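Folding notebook – Tuesday, black tees on the big white table

Morning, first coffee, in a good mood already.
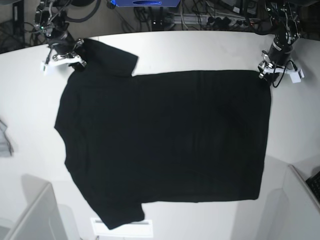

I've been wanting to get back to the T-shirt folds ever since we wrapped up the towels. Towels were fun for a day or so, but they're rectangles, and rectangles let you get away with a lot. A short-sleeved tee has opinions! You get the sleeves sticking out, the curve at the collar, a hem that looks straight until you try to line something up with it. I love it. I could do this all week (and probably will).

Sticking with plain black for now. The trouble with black is that you can hardly see creases on it, so I keep thinking a shirt is flat and then I run my palm over it and find a ridge under the chest. The white tabletop helps a lot with the outline – the whole edge jumps out at you and you can tell right away if a lower corner has turned in on itself. It doesn't help one bit with what's going on in the middle. Going to try a lamp down low on one side this afternoon and see if the wrinkles throw enough shadow to be useful.

Layout: sideways, collar to the left, hem to the right. Ritu Agarwal laid hers out that way last week and I grumbled about it, and now I'm a convert. Both sleeves are easy to get at and you never have to reach over the whole shirt to find the collar.

Fold orders tried so far:

Nindinar fold. Sleeves in first, then sides to the middle, then hem up to collar. Neat front, fat middle. The stack starts leaning after 5 shirts.

Plultitz fold. In half the long way with sleeve on sleeve, sleeves tucked back, then in thirds. Fast, and so satisfying when the two cuffs land right on top of each other. The collar comes out crooked if the shoulders weren't matched at the start, so that first pinch at the shoulder is worth being fussy about.

Mallet fold. Same as Plultitz but rolled at the end. Good for a drawer, useless for a shelf. I'm keeping it in the book because I like it.

Plultitz is my favorite today. Ritu still says Nindinar and we argued happily through most of lunch. Her point is that a shopper sees the front of the shirt and doesn't care how long it took. Fair enough, but a clean Plultitz has a lovely front too!

Hem notes: pull the hem straight before anything else. If I start at the collar and work down, the slack all ends up in one bottom corner and I have to smooth the whole thing again. Hem first, then shoulders, then a light pass outward with flat hands. No tugging on the collar, it stretches and then the curve never sits right again.

Still to do: the Morov tees, a heavier cotton with longer sleeves, so the tuck will need to change. Also want a second go at the leaning stack with every other shirt turned around. Lamp is on the windowsill, extension cord is in the bottom drawer.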